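# Bench Storage, Side Room

Gallery page for the small-tool storage refit at the Drorkia repair shop. The inventory list held 3,249 line items in April, and 271 of them were handheld instruments, leads or probes. Oana Nistor set the rule for this group: instruments in daily use stay in open baskets on the counter, and everything else goes into the labeled drawers. Baskets were picked over closed boxes so that a missing meter shows at a glance.

Meters are stored in pairs, 2 to a basket, with their leads attached. Leads removed from a meter go to the lead rack and are logged separately. Petrică Sandu keeps the log.
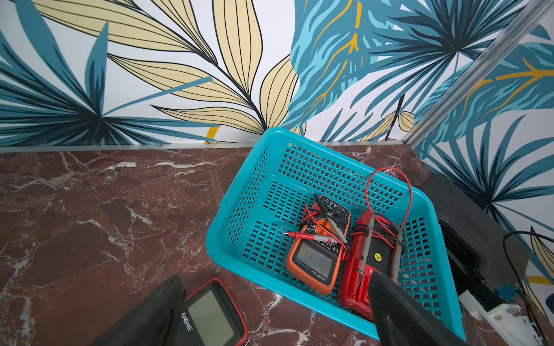
*Multimeter basket, marble counter. Left: VICTOR 890F, orange casing. Right: second meter in a red rubber holster. Turquoise perforated plastic.*

The coiled leads take up more room than the meters. A red lead on the right-hand unit loops higher than the back rim of the basket, so baskets of this type are not stacked. Shelf spacing in the Fonov cabinet was raised by 6 cm for the same reason.

Lead condition is checked before a meter is signed out:

- insulation at the probe end, no cracks or flat spots
- continuity, tips shorted, lowest ohms range
- plugs fully seated in the jacks, black in COM
- red plug back in the voltage jack after any current measurement

Wrapping leads tightly around the meter body is discouraged. The bend at the plug is where most of our failures occur. A loose coil laid across the top is preferred.

Wall and counter finishes were left as found, including the leaf wallpaper and the gray trim along the back of the counter. Aurel Dinu has asked for a rubber mat on the marble; the Munshi sample was too thin and the Zekent one is on order.

Corrections to the item list go to Bianca Dobre.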